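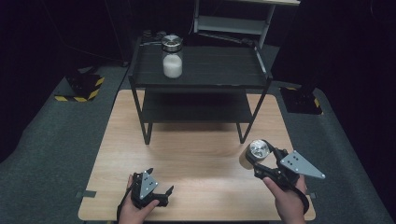 Right-hand gripper closed on the small container, left-hand gripper open, at the rack station.

Filed under: Hand-held grippers > Faults and error codes > Finger position

Arm opens its fingers too early when replaying right-hand recordings (code 2325)

Anouk Bakker

Our department operates a recording station at which staff perform shelf and table tasks with a pair of hand-held Tesetti grippers. The recordings are then replayed on a fixed arm fitted with fingers of the same pattern. I am responsible for the station and for the fault log, and I would be grateful for advice on a problem that we have not been able to close.

In June we completed a set of 400 recordings in which a small container with a metal lid is picked up, turned on its side and moved toward a two-tier rack. When the set was replayed, the arm released the container early in 46 cases. The fingers opened by a small amount while the container was still being carried, and it fell to the table. In each of those cases the log shows code 2325, which our copy of the manual describes only as "finger position outside expected range."

The following may be relevant:

The fault occurs only with the right-hand unit. The left-hand unit is open and idle for most of this task, so it has not been tested to the same extent.

The operators report that the container does not slip during recording. Video from the same recordings agrees with them. The fingers remain closed while the recorded finger position moves toward open.

The first failure is recording 382. Everything before it replays correctly, and failures are frequent from that point onward, including in the repeat recordings that were added to the end of the set.

The battery, the cable and the wrist strap have been changed. The software was not updated during the work.

One finger on the fixed arm was damaged when a container fell beneath it and the arm continued its downward movement. No person was within reach, but I have suspended replay until the cause is known. My own suspicion is the polished lid, which reflects the overhead lights strongly when the container is held sideways. Could a reflection affect the finger reading? I would also like to know whether the affected recordings can be corrected or must be discarded.

R. Fleteo

We had the same thing and it was the lid. Put matte tape over the metal and the problem will go away. Dimming the lights also helps.

Noiphan Applied Handling Group

The answer above may be correct for grippers that estimate finger opening from a camera image. It should be confirmed which version is in use before any tape is applied. On the version that measures opening with a sensor inside the body, a reflective lid has no path by which to change the reading, and the matte tape will merely alter the appearance of the object in every later recording.

The pattern described suggests a mechanical cause. A reading that is correct for a long period, and then drifts toward open while the fingers are visibly closed, is consistent with a loose coupling between the finger linkage and the sensor shaft. We have found this on two units at our Holovau site. In both, the small set screw on the coupling had backed out. The fingers continued to work normally in the hand, so the operators had no reason to report anything.

We recommend the following check. It requires no special equipment.

1. Remove the unit from service and label it. Leave the arm powered down throughout.

2. With the gripper connected for reading only, close the fingers fully on nothing and note the value. Open them fully and note the value again. Repeat this several times. The closed value should return to the same figure each time.

3. Close the fingers on a rigid block and hold the trigger steady. Turn the gripper slowly onto its side and back. If the reading moves while the fingers do not, the coupling is loose.

4. Open the cover, mark the shaft and the coupling with a single line of paint pen, and tighten the set screw to the value in the service sheet. The line will show any later movement at a glance.

5. Run the zero procedure again. Tightening the screw without this step will leave a fixed error in place of the drifting one.

Should the reading remain steady in step 3, the coupling is sound and the sensor itself should be examined next.

With regard to the recordings, we advise against correcting them by adding a constant. The error is not constant within a single recording, and a corrected file will look plausible while still being wrong at the moment that matters. Everything from 382 onward should be set aside, including the recordings that replayed without a fault. The container may have stayed in place in those only through friction.

The damaged finger deserves separate attention. The arm continued downward after it had lost its load, and code 2325 evidently did not stop it. On most controllers this code is a warning by default. It can be raised to a stop condition in the safety settings, and we would ask that this be done before replay resumes, together with a lower force limit on downward movement.

Anouk Bakker

Thank you both. Our units use the internal sensor. The reading moved clearly in step 3, and the set screw on the right-hand unit could be turned with the fingertips. It has been tightened, marked and zeroed, and the closed value now repeats. I have checked the left-hand unit as well and found its screw tight.

The recordings from 382 onward have been withdrawn. Code 2325 is now set to stop the arm. Replay will remain suspended until the replacement finger has been fitted and the new force limit tested with an empty table beneath the arm.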